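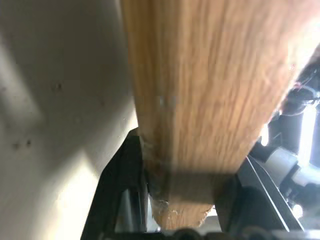 Wie oft muss eine Holzleiter in der Werkstatt geprüft werden?

Bei uns zweimal im Jahr, einmal vor der Sommerpause im Juli und einmal im Winter, dazu kommt der kurze Blick vor jedem Aufsteigen, den wirklich alle machen sollen, auch wer nur schnell eine Glühbirne wechseln will.

Prüfliste Leitern und Tritte, Lernwerkstatt Jondbridge
Bearbeitet von: Janelle Samonte
Durchgang: Juli

Liebe Kolleginnen und Kollegen, ich habe die Liste diesmal mit ein paar Anmerkungen versehen, weil im Winter so viele Rückfragen kamen (über die ich mich übrigens gefreut habe, fragt bitte weiter!). Wer es eilig hat, liest nur die Zeilen mit dem Ergebnis.

1. Kennzeichnung und Leiternummer lesbar
Ergebnis: in Ordnung, eine Ausnahme
Bei der Leiter 194 im Treppenhaus war der Aufkleber so abgegriffen, dass ich die Nummer nur noch erraten konnte. Ich habe einen neuen angebracht, diesmal innen am Holm, wo nicht ständig eine Hand darüberfährt.

2. Holme ohne Risse, Splitter und Verzug
Ergebnis: Mangel an der Stehleiter im Lager
Streicht bitte mit einem Handschuh an beiden Holmen entlang, von unten nach oben und wieder zurück. Bleibt der Stoff hängen, schaut genauer hin. Oberflächliche Fasern lassen sich abschleifen, ein Riss entlang der Maserung aber nicht, und er wird auch nicht geleimt. Die Stehleiter hat so einen Riss auf Höhe der dritten Sprosse und steht jetzt mit rotem Zettel hinter der Tür zum Heizungsraum. Bitte dort stehen lassen, auch wenn es noch so verlockend ist.

3. Sprossen fest, nicht drehbar
Ergebnis: in Ordnung
Hier habe ich mir Zeit gelassen und jede Sprosse mit beiden Händen gefasst. Die Anlegeleiter aus Doretness knarrt, wie sie immer geknarrt hat, sitzt aber fest.

4. Leiterfüße vorhanden und sauber
Ergebnis: nachbessern
Ein Fuß an der kleinen Stehleiter ist glatt wie ein Kieselstein. Ersatz ist bei Prornar bestellt, Packung mit 2 Stück, wir tauschen also gleich beide. Bis dahin nur auf dem Holzboden benutzen, keinesfalls auf den Fliesen im Waschraum.

5. Spreizsicherung und Gelenke
Ergebnis: in Ordnung
Die Gurte sind gleich lang und nicht ausgefranst. Die Gelenke haben einen Tropfen Öl bekommen, und ich habe danach alles abgewischt, damit niemand mit öligen Händen an die Sprossen greift.

6. Anstrich
Ergebnis: in Ordnung
Noch einmal die herzliche Bitte: keine deckende Farbe auf Holzleitern, auch nicht in fröhlichem Gelb. Darunter sieht man keinen Schaden mehr. Klares Öl ist erlaubt, die Dose steht im Regal bei Piras.

7. Lagerung
Ergebnis: nachbessern
Die lange Leiter hing nur an einem Haken und bog sich in der Mitte durch. Der zweite Haken ist jetzt montiert, 40 cm vom Ende entfernt. Vor den Heizkörper gehört sie auch im Winter nicht.

8. Prüfbuch
Ergebnis: geführt
Das Buch liegt im Büro in der oberen Schublade. Mängel bitte gleich eintragen, mit Leiternummer und Kürzel, und mir einen Zettel ins Fach legen.

Offen bis zur Nachprüfung: Füße der kleinen Stehleiter, Entsorgung der gesperrten Stehleiter aus dem Lager.

Geprüft: J. Samonte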